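Keeping a black counter clean: a talk with Mihret Shiferaw

By Bence Boros

Mihret Shiferaw has cleaned and arranged shared workrooms for eleven years, first in Stustel and now in Nindstead. When I asked her which thing in such a room gives her the most work, she did not need to think.

"The wash counter," she said. "Always the one with the sink. People put down a mug there, then a bottle, then some parcel they want to open later. After one week it is a shelf and you can't wipe it any more."

She prefers to begin at the tap and to come forward from there. The back edge of the basin is the place where lime collects, and most people, in her opinion, clean only the bowl because the bowl is what they look at. 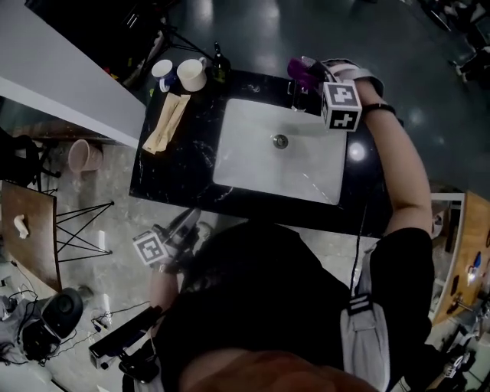 At the sink, with the mugs still in the back corner.

I wanted to know if black is a bad colour for a counter. At home I have a white one and I am quite content with it. Mihret laughed at this question, but she answered it seriously.

"Black with a marble pattern is kind to you from far away and cruel from near. The veins hide crumbs very well. But when there is a lamp over it, every dried drop has a ring. So I wipe, I dry, and then I put my head low and look along the surface against the light. If I see a grey line, I do that part again."

She uses little product. A bottle of cleaner for 50 square metres of surface is in her view already generous, and she has stopped buying the strong types. On the shelf under a counter she keeps only what is used every week, with the labels to the front. 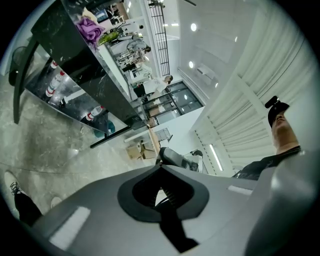 "What stands on the floor must be possible to lift with one hand," she went on. "The bin, a bucket, a tub, all of it. If it is heavy, you clean round it, and then you have a nice dirty circle." She learned this in October two years ago, when she took over the rooms of a small printing firm called Kiss and found such circles under almost everything.

About cloths she has strong opinions. She buys them in packs of 125 from a wholesaler, Irnex, and she chooses bright colours on purpose. A bright cloth on a dark top is seen at once, and a person going home will pick it up - or at least feel a bit guilty. Grey ones she has lost by the dozen. 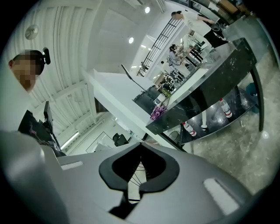 How often should a counter like this be dried by hand?

"After each time somebody has used the sink properly, so washing up or cleaning tools. For one glass of water I would not do it. In a busy room this means perhaps four times in a day, and it takes less than a minute."

Before I left, I asked about the parcels. She puts them all in one tray beside the door, and on Friday she writes to the owners. Most of them come the same afternoon. One box of envelopes stayed there since the spring, and now she uses the envelopes herself.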